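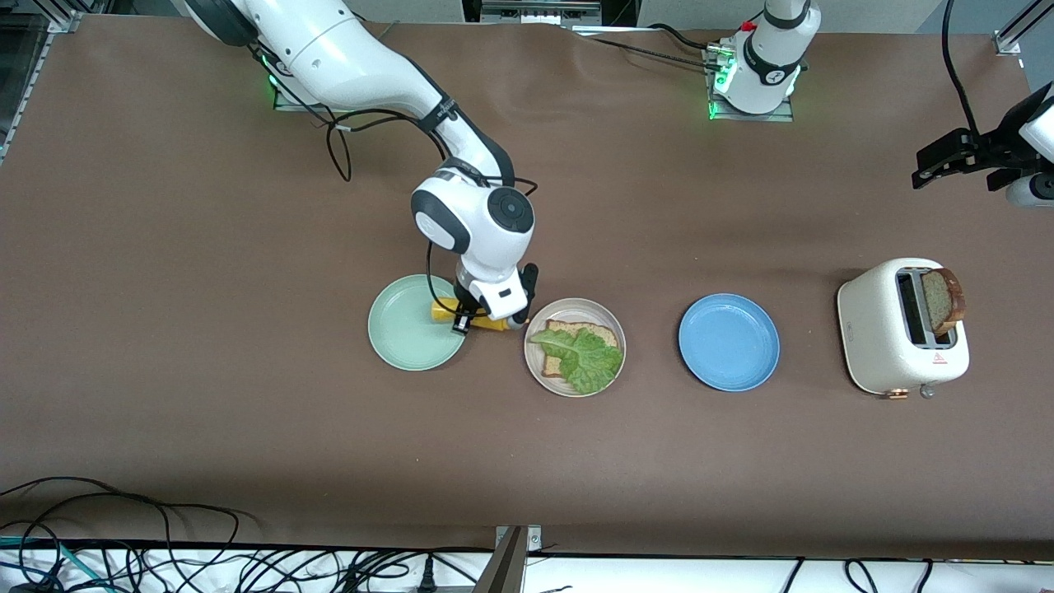

샌드위치 만들 때 상추는 빵을 굽기 전에 씻어야 하나요, 구운 다음에 씻어야 하나요?

굽기 전에 씻어서 물기까지 다 빼 두는 게 좋아요. 토스트는 식는 속도가 정말 빨라서, 빵이 올라온 뒤에 상추를 털고 있으면 이미 늦거든요.

저는 아침마다 오픈 샌드위치를 만들어 먹은 지 5년째예요. 처음엔 빵이 눅눅해져서 반은 실패했어요 ㅠㅠ 그동안 해 보면서 손에 익은 것들을 좀 적어 볼게요. 대단한 건 없고 그냥 제 방식이에요!

우선 접시부터 쭉 꺼내 놓습니다. 저희 집은 연두색, 베이지색, 파란색 접시를 한 줄로 놓고 맨 끝에 토스터를 둬요. 베이지색 접시에서 갈색 빵에 상추를 올려 조립하고, 연두색은 노란 재료(치즈나 달걀지단 같은 것) 자리, 파란색은 다 된 걸 옮기는 접시예요. 색으로 나눠 두니까 잠이 덜 깬 상태에서도 헷갈리지 않더라고요. 식구가 "내 거 어느 거야?" 하고 물어볼 때도 "파란 거!" 한마디면 끝나요.

상추는 찬물에 흔들어 씻고 면 행주에 싸서 냉장고에 넣어 둡니다. 전날 밤에 해 두면 더 편해요. 잎이 꼬불꼬불한 종류는 주름 사이에 물이 숨어 있어서 한 번 더 꾹꾹 눌러 줘야 해요. 저는 이걸 대충 하다가 빵 한가운데가 축축해진 적이 여러 번이에요. 줄기 쪽 두꺼운 부분은 손바닥으로 살짝 눌러 펴 주면 빵 위에서 들뜨지 않습니다.

빵은 바로 접시에 눕히지 마세요. 갓 구운 빵을 차가운 접시에 딱 붙여 놓으면 김이 차서 바닥이 젖어요. 저는 60초쯤이 아니라 딱 60초, 타이머 맞춰 놓고 토스터에 꽂힌 채로 세워 둡니다. 슬롯이 두 개인 토스터에 한 장만 구울 때는 양면 색이 다르게 나오는 수가 있으니 중간에 한 번 돌려 주면 좋고요. 물론 제품마다 달라서 설명서를 한번 보시는 게 제일 정확해요. 어떤 건 한 장용 슬롯이 따로 정해져 있답니다.

버터나 마요네즈는 얇게, 대신 가장자리까지 바릅니다. 이게 물기를 막아 줘요. 그 위에 상추, 그리고 치즈 순서로 올리는데 토마토를 넣는 날엔 토마토를 상추 위로 보내요. 빵에 직접 닿으면 금방 질척해져요. 햄은 접어서 올리면 씹는 맛이 더 좋고, 후추는 맨 마지막에 뿌립니다.

토스터 부스러기 받침은 일주일에 한 번 비워요. 코드를 뽑고 완전히 식힌 다음에 빼서 탁탁 털고, 눌어붙은 건 마른 솔로 문지릅니다. 뒤집어서 흔드는 건 저도 옛날에 했는데 부스러기가 안쪽에 더 끼더라고요. 겉면은 물을 꼭 짠 행주로 닦고 마른 행주로 한 번 더 닦아요. 밝은 색 토스터는 손자국이 은근히 잘 보여서 레버 주변을 신경 써서 닦는 편이에요.

지난 9월에 댓글로 Yeison Urrego 님이 냉동 빵도 되냐고 물어보셨는데, 됩니다! 해동하지 말고 바로 넣고 굽는 시간만 조금 늘려 주세요. 얼릴 때는 한 장씩 종이 포일을 끼워 두면 떼어 내기 쉬워요. 저는 식빵을 사 온 날 바로 절반을 얼려 놓고, 호밀빵은 썰어서 따로 담아 둡니다. 봉지에 날짜 적는 건 자꾸 까먹어서 아예 냉장고 옆에 펜을 매달아 놨어요.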